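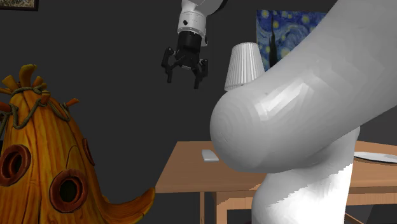

White arm, wooden table, Saturday thread.

So I promised a few of you I'd write up my first season in a choir, after not singing in front of another human being since middle school, and it got long, as my things do. Get a cup of tea, there are a lot of posts in this one.

The choir is called Edero and it rehearses in Otham, in a hall with a very high ceiling and a very small heater. No auditions. You show up, somebody hands you a folder, and you get asked whether you're high or low. I said "medium?" and was put with the altos, where I have been blissfully happy ever since.

If you've never sung alto, let me explain. The sopranos get the tune. The altos get the same note eleven times and then, for one glorious measure, a different note. You'd think that would be easy to learn and it is so much harder than the tune! The tune wants to be remembered. The alto line slides right out of your head on the walk home.

What helped me most was standing next to Zuweira Dramani, who comes in on time every single time. For the first month I just came in a hair behind her, and I suspect she knew, and she was kind enough to sing a little louder at the scary entrances.
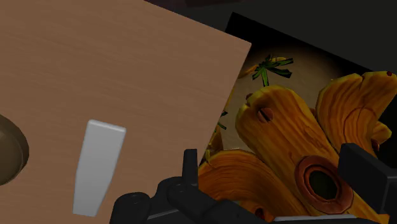
Fiifi Bawa: I'd say stop leaning on the person next to you as early as you can, though! I did it for 2 years, then she was out sick for a concert and I mouthed my way through the entire second half.

Fiifi, this is good advice and I'm a bit haunted by it. I did start practicing by myself around February. My method is to record the line on my phone one phrase at a time, with long gaps, and then sing it back while I do the dishes. Slow, but it sticks.

A few people asked about reading music. I can't, or I couldn't. I can now see when the dots go up and when they go down and whether it's a big jump or a small one, and you'd be surprised how far that carries you. The rest I pencil in. My folder is all arrows, and one page just says BREATHE HERE in capitals, underlined.

Speaking of which, breathing. I had been taking these huge heroic gulps of air before every phrase and then wondering why I felt dizzy by the third verse. Small breaths, low down, more often than you'd think. And if everybody in the section breathes at a different moment, the sound never stops, and I still find that a little bit magical.

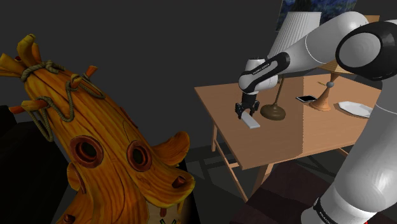
My jaw was the other big project. I clench it when I concentrate (dentist has mentioned this), and a clenched jaw makes every vowel come out like you're being polite to someone you can't stand. Our director Seidu Kyei keeps telling us to let everything hang, shoulders too, and I never had a good mental image for it. I'm going with that rope around the carved wooden figure, in its loose loops, one strand just hanging down the side. That's the jaw I want by the next concert.

Concert, yes! We had one. We did 3 songs, I came in early on the second one, all alone, a confident and lovely wrong note, and my sister in the back row thought it was a solo.

Anyway, if there's a choir near you that says no auditions, they mean it. Go twice before you decide, the first night is all folders and finding a chair. And bring a pencil, the ones in the hall never have a point.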